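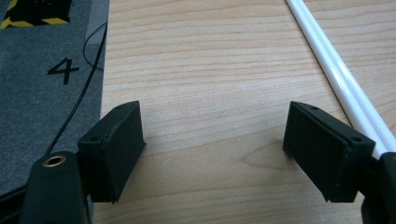 Section 2. Before you order

Read this section before you sign anything. It covers the hand-held gripper kit and the bench it is used at. Unboxing and calibration start in Section 3, and by then most of your money is gone.

We wrote this for the Biltunton site after two rounds of quotes, one from Allico and one from Komside. Neither quote was dishonest. Both left things out. If your site is getting its own kit, use the steps below in order and keep your answers in writing.

2.1 Decide what the kit is for

1. Write down the one job you want recorded or automated first. "Handling tasks" is too vague. "Moving short rods from the table to a rack" will do.

2. Write down who does that job today, how long it takes, and what goes wrong. If you can't fill in the last part, spend a shift watching before you go further.

3. Decide whether you need a robot arm at this stage. A hand-held gripper lets a person do the job with the same sort of fingers a robot would use, and the recordings come from that. Suppliers tend to quote the arm and the hand-held unit together and call the pair a starter bundle. Ask for them as separate lines.

4. Set a stopping point. Ours was November: if the first job couldn't be recorded to a standard we were happy with by then, no arm would be ordered.

Note: A supplier may tell you the recordings will be useful for any arm you buy later. Ask which arms, with which fingers, and ask to see it done. We are still waiting for one of those demonstrations.

2.2 Check the fingers against your parts

The fingers are where the brochure and the bench part company. Flat, broad pads are good on boxes and blocks. Smooth round stock is another matter, and a sales video will seldom show you any.

1. Collect samples of every part in the first job. Include the worst ones: the glossy ones, the long ones, anything that rolls.

2. Measure the widest and narrowest. Compare both with the supplier's stated opening, and ask whether that figure is between the pads or between the housings.

3. Lay a long rod on the table and try to pick it up with the fingers held low. Then try it with a second rod lying right beside the first. If you have to nudge the rods apart with your other hand, write that down. A robot won't have the other hand unless you pay for it.

4. Ask how the pads are fastened and what a replacement pair costs. Ask too whether you can fit your own. Screw fixings and threaded inserts are a good sign, but get the thread size in writing before you have anything made.

5. Check whether the fingers on the hand-held unit and the fingers on the arm are the same part number. Similar is no good. If the pad angle differs, the recordings may be worth much less than you paid for them.

Caution: Keep your free hand clear of the gap when you close the fingers. Flat pads look harmless and will still pinch.

Caution: Don't drag the lower lip of the fingers along the tabletop. It marks the surface and wears the lip, and worn fingers grip differently from the ones you started with.

2.3 Plan the bench

You almost certainly have a table already. Use it. We were quoted $3468 for a "recording-ready workstation" that came down to a table, a mat and a light, with delivery extra.

1. Pick a table that doesn't rock. Lean on each corner in turn.

2. Look at the surface under your normal lights. Wood grain is fine for our purposes. A high-gloss top can throw glare, so try it before you commit to it.

3. If you use numbered floor or side mats to mark stations, keep the number in the same place relative to the table each time. Record the station number in your log as well. Don't count on reading it off the footage.

4. Route the cable so it can travel the full reach of the job without snagging. Leave some slack, then do the job from start to finish at normal speed. A cable that behaves during slow movements will often catch on the table edge during quick ones.

5. Allow 900 mm of clear space on the operator's side. We tried less and people began reaching around the cable in place of stepping past it.

6. Keep striped markers and any other reference pieces where the set-up drawing shows them. If one gets bumped, stop and put it back before you record any more.

Note: Komside's layout sheet assumes the cable leaves to the right. Ours leaves to the left. Nothing bad came of this, but it cost us a morning and a longer cable.

2.4 Build the real budget

Quotes tend to stop at the equipment. Use these headings and put a figure beside every one, even when the figure is zero.

Equipment: gripper, cable, charger or power supply, spare cable.
Wear parts: pads, lips, screws. Budget for at least one full set on day one.
Bench: table, mat, lighting, markers.
Software: licence, renewal price, and what happens to your recordings if you don't renew.
Storage: where the recordings go and who pays when it fills up.
Labour: operator time, checking time, and the time lost on the regular line while your best person is at the bench.
Training: ours was sold as a half day. Plan for longer.
Freight and returns: ask who pays to send a faulty unit back.

Labour is the line most likely to be missing and it was our largest. We planned for 35 usable recordings per shift and did not reach that in the first weeks. Sorting the usable ones from the rest took a second person, whom we hadn't budgeted for at all.

Note: Be careful with payback tables. The one we were shown assumed that every recording was usable and that the arm would run without anyone standing near it. Take both assumptions out, run the sums again, and see whether you still want to go ahead.

2.5 Ask for a trial

1. Request a loan unit. Allico offered one when we asked and didn't mention it before that.

2. Run it with your own parts, on your own table, with the people who will use it. A visit to the supplier's showroom is a nice day out and doesn't count as a trial.

3. Use at least 5 operators if you can find them, including someone left-handed and someone who thinks the whole thing is a waste of time. The second person's notes were the most useful ones we got.

4. Have each operator hold the unit for a normal working stretch. Ask about wrists and shoulders at the end, and ask again the next morning.

5. Check the screws before and after. If any have loosened, tell the supplier in writing and keep the reply.

Caution: Do not sign a loan form that turns into a purchase order when the loan runs out. Read the back page.

2.6 Before you approve the order

Confirm each item below. If any answer is "the supplier says so", treat it as a no.

The fingers hold every part in the first job.
Finger part numbers match between the hand-held unit and any planned arm.
Replacement pads are in stock locally, with a price.
The cable reaches across the whole job with slack.
You can export your recordings in a format that opens without the supplier's software.
Labour is in the budget.
A stopping point has been agreed and written down.

If you use the Kocsis purchasing template, enter wear parts as a yearly cost. The template puts them under one-off accessories by default, and they'll drop out of next year's budget if you leave them there.

Once the order is approved, go to Section 3. Leave the packaging intact until you have checked the contents against the delivery docket.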